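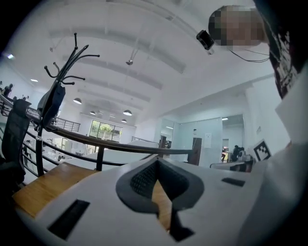 Do you need written safety rules if the gripper is only held in someone's hands?

I'd write some, and I'd do it before the first session. A hand-held gripper has no motors that can throw you across a room, so people tend to treat it like a toy, but the person holding it is watching their fingertips and walking about at the same time. Most of my rules are there for their feet and for everybody else in the building.

I look after the recording sessions at Misdale, and what follows is how I put our sheet together. Ours is version 2. Version one ran to 19 rules and I never met anyone who'd read past the first handful (me included, and I wrote it!). So the first bit of advice is to keep it to one side of paper, in type you can read standing up.

Step 1. Walk the route without the kit

Before you write a word, do the task empty-handed. Pick the thing up, turn round, put it down, step back. Notice where your feet go when you aren't thinking about them. I do this with a roll of tape in my pocket and stick a bit down wherever I'd like people not to stand. Stairs and low furniture get done first, then anything on wheels. If there's an office chair within reach of your heels, push it away before you start and not halfway through a take.

Step 2. Decide what's allowed on the table

Our rule is that the table holds the objects on the task card and nothing else. Mugs are the worst offenders, closely followed by keys. This one is half safety and half good data, because a stray object in a few takes and missing from the rest will cause you a headache in June when somebody asks why the Bollel set looks different from the Vikon set. Ask me how I know.

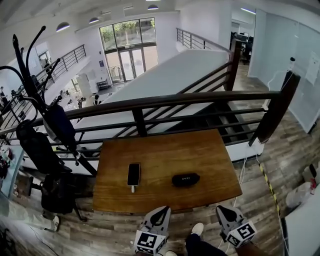 Cables are the part of the sheet I rewrote most often. I started with "keep cables tidy", which is useless, as everyone thinks their own cables are tidy already. It now says that any lead on the table must run away from the person holding the grippers and must not reach the edge they're working from. A phone with a short white charging cable pointing at the near side of the table is exactly the sort of thing I mean: turn the phone round, or unplug it if the charging isn't part of the task. Floor leads get the same treatment. Yellow-and-black tape along the bottom of a railing is good for showing people where the floor stops being theirs, but it doesn't hold a loose cable down, so use proper cable cover or reroute it.

Step 3. Sort out the drop rule

If you work on an upper floor, write down what happens near the edge. Ours goes like this:

No passing objects over the railing, ever.
Wrist straps on both grippers before you leave the desk.
Nothing balanced on the handrail, even for a second.
If something does go over, shout first and look second.

That last line came from Cengiz Gezer, and it's the only one that people quote back to me.

Step 4. Look after the markers

The black-and-white blocks on the grippers need to stay clean and flat. Hold the tool by the grip, wipe the faces with a dry cloth between operators, and don't put stickers or notes anywhere near them – not even the helpful kind with an arrow on. If a corner is peeling, stop and swap it. Don't press it down with your thumb and carry on.

Step 5. Tell people they may be recorded

Put a notice up at eye level, on the way in, with a name and a phone extension on it. Say what's being recorded, say that faces get blurred before the footage is shared, and say who to ask if you'd like a clip removed. Canpolat wanted this as a page of legal wording. I talked them down to a short paragraph and I still think it could lose a sentence.

Step 6. Set a stopping point

We stop at 54 takes per person per shift. Arms get tired well before anybody admits it, and tired arms knock things. Over the whole Bollel job we logged 1296 takes on that limit, so it needn't slow you down much. Swap operators, shake your hands out, have that mug of tea (away from the table, please).

Then print the sheet, put the version number in the corner and bin the old copies. I forgot to do that once and spent an afternoon arguing with a rule I'd already deleted.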